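Ticket 759: Drawer box task, left side stalls before closing
Project: Denano (desk tidy)
Status: Open, being worked
Opened by: Naledi Maluleke
Assigned to: Alcides Arango

Naledi Maluleke, Thursday 9:10 am

The policy does the first half of the desk tidy really well now and then parks itself. It goes to the drawer box, gets the drawer open, and then the left hand hovers over the near end and stays there until the 60 second timeout. No error in the log, no collision stop, no joint limit. The planner still says "close drawer" as the active step the whole time.

I'm excited anyway, I have to say. In April this same task ended with the box pushed off the desk more often than not, and now we're arguing about the last few inches of a drawer. But we can't call it a desk tidy if it leaves drawers hanging out.

What I've tried so far:

Restarted the Petek controller. Same.
Swapped the left fingertips for the spare pair. Same.
Moved the box a hand's width to the right. Same, except it hovered in the new place, so it does know where the box is.
Ran the open step alone. Passes every time.
Ran the close step alone, starting from a drawer I pulled out all the way by hand. Passes! This surprised me.

So opening works, closing works, and opening followed by closing doesn't.

Alcides Arango, Thursday 9:45 am

Great write-up, thank you. The last two lines are the interesting part. How far out is the drawer when the close step takes over in the full run? And how far out was it when you did it by hand?

Also, which demo set is this trained on? If it's the Anurora set, that has 254 episodes and I'd like to look at them before we touch any settings.

Naledi Maluleke, Thursday 10:05 am

Yes, Anurora set, all 254. In the full run the robot only pulls the drawer partway. By hand I pulled it right to the stop, I didn't think about it.

Alcides Arango, Thursday 11:30 am

OK, I went through a good chunk of the demos over coffee and I think we have something. Stills are from the head view. 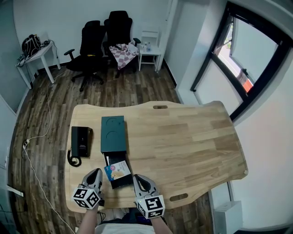
Drawer box partly open on the wavy-edged desk, printed card showing in the drawer, both hand-held grippers at the near side.

Look at how much of the drawer is showing. You can see the black inside and the card, so a person would say "open", no question. The close step was trained on clips we cut by hand, and when I checked the cut points, nearly all of them begin with the drawer much farther out than this. A drawer at partway is something the close step has hardly met. It doesn't know whether to push or pull, so it waits.

Second thing, smaller. The card is bright and the drawer around it is black. I wonder if the model has learned "lots of card means open, no card means shut". With a partial opening it gets a bit of card and lands in the middle. That would fit the hovering too. I can't prove that one yet.

Could you run three checks?

1. Full run with the card taken out.
2. Close step alone, drawer pulled partway by hand.
3. Close step alone, drawer partway, card out.

Please leave the other things on the desk as they were so we only change one thing at a time. That includes the black unit with the coiled cable. I know it's tempting to clear it.

Naledi Maluleke, Thursday 2:20 pm

Done, 4 runs of each.

Check 1, full run, no card: stalled on all of them.
Check 2, close alone, partway, with card: stalled on all of them.
Check 3, close alone, partway, no card: stalled on all but one. The one that worked was slow, with a lot of dithering, and then a lovely clean push at the end. I cheered.

So the distance is the main thing and the card maybe matters a little. I would not bet lunch on the card.

One more observation. On check 2 I nudged the drawer farther out while the hand was hovering, and it woke up and closed it straight away. It can recover fine if the world changes in its favor. I think that's pretty wonderful for a model that was never told what a drawer is.

Alcides Arango, Thursday 2:50 pm

That nudge test is the best evidence on this ticket. Thank you!

Plan:

Recut the Anurora episodes so the close clips start at many different distances, the partway ones included. I can do this with a script, the gripper tracks are good enough to find the moment the pull ends.
Record a small top-up set on Nandeck with the drawer left at odd distances, some with the card in, some without, and a few with the drawer already shut, so it learns it can leave a closed drawer alone.
Add a retry to the planner. If a hand holds still too long during a close step, back off and approach again. I don't want this to hide the real problem, so it stays off until the new model is in.

Workaround for anyone who needs the demo before then: set the open step to pull to the stop. The setting is pull_target in the task file, change it from "visible" to "full". Hold the back of the box with the right hand or the whole thing slides toward you.

Naledi Maluleke, Thursday 3:40 pm

Workaround confirmed here. Opened, closed, opened, closed, no stall. The box crept a little on the second go but stayed on the desk.

For the people who keep asking me if a robot can tidy their desk yet: it can do this box, at this desk, with a setting changed. A year ago I'd have said no to all of it, so I'm happy. Cables I would still do yourself.

Leaving this open until the recut model is trained. I'll do the top-up recording, Alcides has the script.

Alcides Arango, Thursday 4:15 pm

Script is running. Linked the retry work as a separate ticket and lowered this one to medium now that there's a workaround. Naledi, please put the drawer distance in the notes for each new episode, a ruler reading is fine.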